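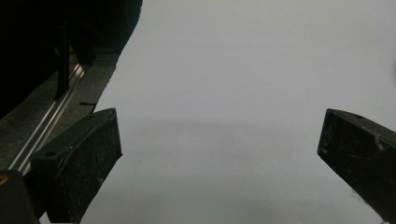 "The hand learns faster than the joystick"

Judit Lakatos has been teaching tasks to machines at Nuvent for several years, first by remote control and now mostly with a gripper that a person holds in the hand. I met her on 27 January 2018, together with her colleague Timo Tiedemann.

With the remote control, she told me, a new operator needed 20 minutes only to pick up a spoon. "You look at the screen, you move the stick, and the arm goes a little too far. Then you correct, and the robot will also learn your correction." She does not miss these days very much.

The hand-held gripper has two black fingers, and the person simply carries it to the object. Kitchen tools are her favorite lesson. A whisk is difficult, she explained, as the wires give way and the handle is thin. "I ask people to decide before they start - the handle or the wires. If they change their mind in the middle, I prefer to throw the recording away."

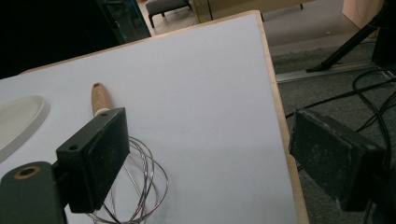 The whisk task on the white table, with the left finger over the wires.

For one task the team collects 36 demonstrations from each person. Tiedemann, who checks them afterwards, would like more people and fewer repetitions. "After the 17th time everybody becomes lazy in the same way," he said. Lakatos laughed at this, but she did not agree. For her, a tired movement is still a movement which the robot may meet in real work.

They also disagree about remote control. Tiedemann wants to keep it for heavy objects, where a person's wrist would hurt after an hour. A second station for this is planned for July.
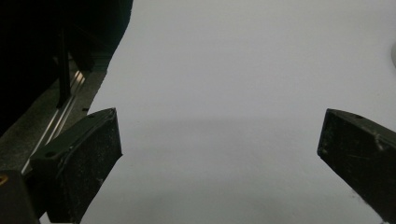
Does a person need to know programming to give a good demonstration?

Lakatos thinks that patience is more useful. "Our best teacher was a baker. She was moving slowly, and she always opened the fingers completely before she went away from the object. I had to explain this to two engineers many times."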